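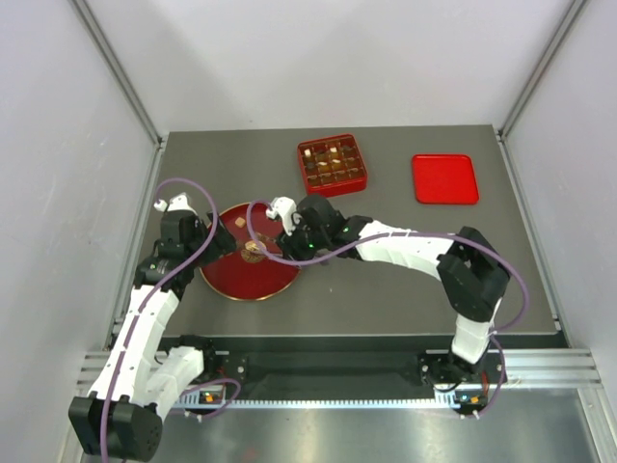 Memenberg, Oct 29, 2026

The dining chairs are back from Rangi Rutherford's shop and the room is close to done, so I can finally write up the whole thing. A few of you asked in July what I ended up choosing after the Grimshaw showroom event, and my answer then was that I hadn't.

Grimshaw had Delwyn Ruawai in that evening to talk about Kakano, her first full dining collection. I went mostly to sit in the chairs. Her talk was short. She spent most of it on leg placement, and how a table that seats eight on paper will seat six if the legs land where knees want to be. She had a low opinion of corner legs on anything under seven feet. I measured my old table when I got home and she was right about it.

I bought the Kakano table in the 80 inch length. It has a trestle base, set in far enough that the end chairs slide all the way under. The wood is ash with a medium brown stain. I had wanted walnut, but the walnut came with a longer wait and a price I didn't want to explain to my husband. The ash has more grain showing than I expected from the sample block. I like it more now than I did the day it was delivered.

The chairs are not from the collection. They are the six I already had, from my aunt's house, with caned backs and drop-in seats that had gone flat years ago. Two of the cane panels had holes. Rangi charged $200 per chair for new foam, webbing and labor, and the caning was extra. You can buy a new chair for that. I looked at plenty of new chairs for that and none of them were as comfortable to sit in for a long dinner.

For the seats I used a Flodine wool blend in a dull olive. It was $35 a yard as a remnant, and the remnant had just enough for six seats with a strip left over. If you are doing drop-in seats, ask for the remnant rack before you look at the books. A seat takes so little fabric that the end of a roll will often cover the set. Check for a pattern repeat first, though. I nearly bought a large leaf print that would have given me two seats with leaves and four with mostly background. 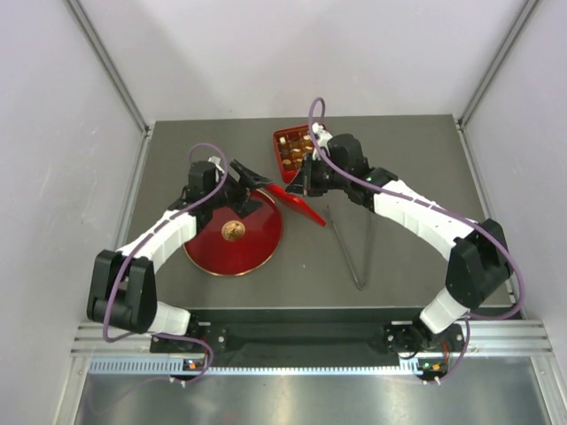 Paint took longer than the furniture. I had four whites on the dining room wall for most of the summer, and every one of them changed color between breakfast and supper. The room faces north and the light in there is cool all day, so a white with any blue in it goes purple. In the photo the back wall reads as a faint lavender white with soft gray shadows. Next to a dark gray tabletop that looks fine. Next to brown ash and olive wool it looked like a mistake, so I went with a warmer white that seemed almost yellow on the card. On the wall it is just white. I painted the trim the same color in a satin finish and stopped thinking about it.

The rug is the part I got wrong. I bought a flatweave that I thought was big enough, and with the chairs pulled out the back legs drop off the edge. Everyone who sits on the window side notices. The usual advice is two feet past the table on every side, and I knew that, and I bought the smaller one anyway because it was on sale. It has gone to the upstairs hall. For now the floor is bare, which makes the room louder, and I put felt pads on the chair legs.

Lighting stayed the same. I had the pendant moved over six inches so that it hangs over the center of the new table, and the electrician charged $200 for that and the patch. I would do it again. It had been off center for as long as we have lived here and I had gotten used to sitting under it crooked.

Still to do: curtains, and something for the long wall. I have a pair of framed botanical prints that are too small for it on their own. Delwyn said at the talk that she would leave a dining room wall empty for a year before hanging anything, and I may end up doing that just by being slow. The curtains can't wait as long, since the neighbors can see us eat.

If you want the name of the warm white, leave a comment and I will go down to the basement and look at the can.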